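Londine Textile Works, open day

The mill at Londine opens to visitors once a year, and I had missed it three times before I finally got a place on the morning tour. I went on 4 Sep 2025, on the early bus from Domton, and was at the gate well before it opened. Parking is on the grass behind the dye house. If you drive, go in by the north entrance, as the south one is for trucks.

Admission is free but you have to book. They take 30 people per tour and split them into two groups, one starting in the weaving shed and the other in printing. I was in the second group, led by Yvonne Cropper. She handed out ear plugs and told us to keep our bags zipped and our sleeves buttoned.

The printing hall is long and brightly lit and smells of warm starch. Most of the work is household cloth: table linen, curtains, aprons, a little upholstery. The older designs are still done on flat screens, one screen for each color, and the newer ones on a rotary line that takes up the whole east wall. Yvonne stopped at the flat screens first. A pattern with leaves in two greens and a berry color needs at least three passes, and every pass has to land exactly on the last one. She showed us a reject where the third screen had slipped by the width of a pencil line. I would not have noticed it on a table. She said customers do, usually after they have washed it.

From there we went up a metal stair to the pattern store. The archive holds 1431 designs on paper, filed flat in wide drawers, with the oldest kept in a separate cabinet. We were allowed to look but not touch. Fruit and foliage take up 52 drawers. Geometrics have far fewer, and most of those were drawn for a single hotel order. I could have spent the rest of the day up there, but we had ten minutes. 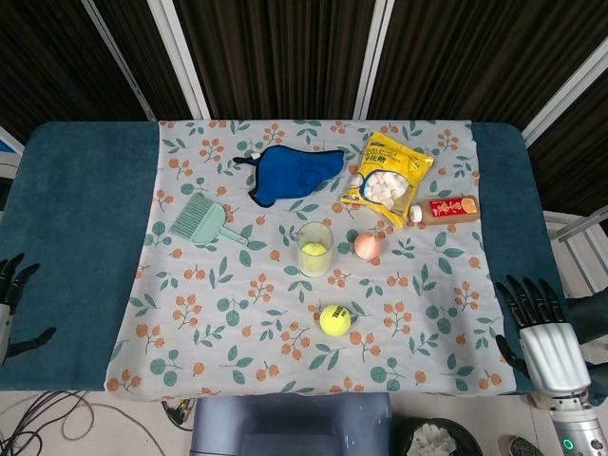
Hauke Stüber thought the leaf and berry prints had been better when the mill used a heavier base cloth, and he told Yvonne so. The new cloth creases as soon as you fold it, he said, and the greens look thin on it. She agreed about the creasing. The lighter base came in with the rotary line, which does not feed the heavy one well, and the heavy cloth is now printed only to order, on the flat screens. Hauke asked for the minimum order and wrote it down.

The weaving shed was next. It is too loud to talk in, so the guide there, Timo Wendt, gave his talk in the corridor first and then walked us through with hand signals. There are 83 looms, and on the day I was there one row was stopped for maintenance. We saw a warp being tied in, a slow job even with the knotting machine, and then the inspection tables, where finished cloth is pulled over a lit panel and faults are marked with a thread at the edge. I liked this part most. The inspector found a missing pick, tied in her thread and rolled on, all without looking up at us.

Lunch was in the canteen. Soup, bread, and a plum cake that ran out early. Take cash — the card reader was not working, and the nearest bank machine is back in town.

The afternoon was for the mill shop and a short talk on care of printed cotton. The advice was plain enough: wash it cool, turn it inside out if it has an inside, dry it in the shade and iron it on the back. Seconds are on the shelves by the door and are sold by weight. I bought a length of striped toweling and two napkins with a printing fault I still have not found.

The last bus back leaves from the gate, not from the stop on the main road. Booking for next year opens in July.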